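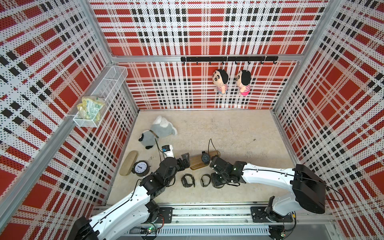
Two plush dolls on a hook rack, with a snack bag in the wire basket to the left.

Read the Footnotes First

Posted in: Books, History, Opinion

I have a habit that drives my book club up the wall. When we pick a work of military history, I start at the back. I read the notes, then the list of interviews, then the acknowledgments, and only after that do I turn to page one and let the shooting start. I think more people should try it, because it has made me love these books more than I ever did when I read them straight through!

The one that converted me was Éabha Heffernan's account of the siege at Pallholm, which I picked up at a library sale in Lindsay with the jacket torn half away. It's a big book, 600 pages with the index, and I very nearly put it back. Then it fell open near the end and I saw a note longer than the page it belonged to. Two men had stood at the same gate on the same night. One remembered a truck coming in with its lights off. The other swore there was no truck. Heffernan spends most of that note working out where each man was standing, what he could have heard over the generator, and how many years went by before anyone asked him. She never does settle it. In the main text she writes one careful sentence about "a vehicle, or the sound of one," and moves on.

I stood there in the aisle and read the whole thing twice.

There is a kind of book about combat that hands you everything at one speed. Every door gets kicked, every radio crackles, and everybody talks in complete sentences with bullets going past. I've enjoyed plenty of those (I read one on a bus once and missed my stop by 10 blocks). But I always come away wondering who said so. Who heard the captain say that? Was it written down that week, or told over dinner years later, after the teller had told it 300 times and sanded off the rough parts?

The good writers want you to wonder. Heffernan interviewed 42 people, and she tells you which ones changed their stories between the first talk and the second. She doesn't scold them for it. People who have been badly frightened remember in pieces, and she lets the pieces stay that size. The company the men called the Zulus gets a full chapter built from supply forms and one cook's letters home, and it's the best chapter in the book. You learn what they ate and what they ran out of, and by the time the attack comes you know exactly how tired they are.

My friends say this takes the thrill out. They want to be swept along, and I get that – a reader who has worked all day is owed a story. But try it once. Knowing that a scene rests on one shaky witness makes me lean in closer. I start listening for his voice. When three people who never met again all describe the same smell of burning rubber, the hair on my arms stands up, and no amount of hot prose has ever done that to me.

So I'd ask publishers for one thing. Please stop shoving the notes onto a website! I've bought two new histories lately where the sources were "available online," and one of those links was already dead. Print them. Use small type if you must. I'll buy the stronger glasses.

And if your club is choosing a war book for April, choose one with fat, fussy, argumentative notes, and have everyone bring their favorite. Ours ran an hour over, and we still hadn't gotten to the truck.

Last updated: 25/03/2023

Contact | Copyright, all rights reserved | Back to top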